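Two-arm sorting demos: keep the overhead view fixed or move it between sessions?

Asked in Data Collection, 3 answers

We are recording teleoperated demos on a two-arm setup. The task is matching small sticks to dishes of different colors. We have 200 episodes so far, all from one fixed view, and the policy does fine until someone bumps the table. Then the grippers close short of the dish. Should I move the view a little every session, or keep it fixed and vary only the objects? Running the Vutura recorder, if that matters.

Answer 1 (accepted)

Keep the view fixed and move everything else first. Most of what people call a camera problem is the dishes sitting in the same spots in every episode. The policy learns the spots and stops looking.

We did 1,384 episodes at Andstead on a similar table. The first batch had the dishes in the same places every time and failed the way yours does. After that we changed the layout every 10 episodes: swap dishes left to right, slide them toward one arm, turn the sticks. We also put plates and a bowl along the back that had nothing to do with the task - they stop the model from treating every round thing as a target.

One of our layouts from May:

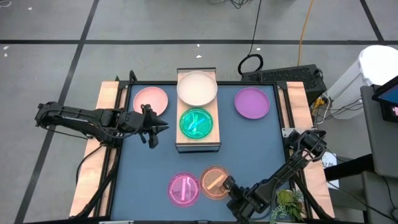 Orange dish at the right gripper, magenta dish beside it, green dish up on the platform.

Note that the dishes don't all sit at one height. If yours are all flat on the table, add a riser and record the reaches up to it too. Move the view only after you have done this, and write down which session got which position.

Answer 2

Clear dishes are hard for depth. Check your depth stream before you record any more. We dropped ours and trained on color only.

Answer 3

I move mine every time and it works ok. Pongsiri arms, different task though (folding). Clamp your table down.

Comment on Answer 1: Thanks, will try the layout changes tonight. Do you throw out the old 200 or mix them in?

Reply: Mix them in. Drop any where the operator stopped halfway.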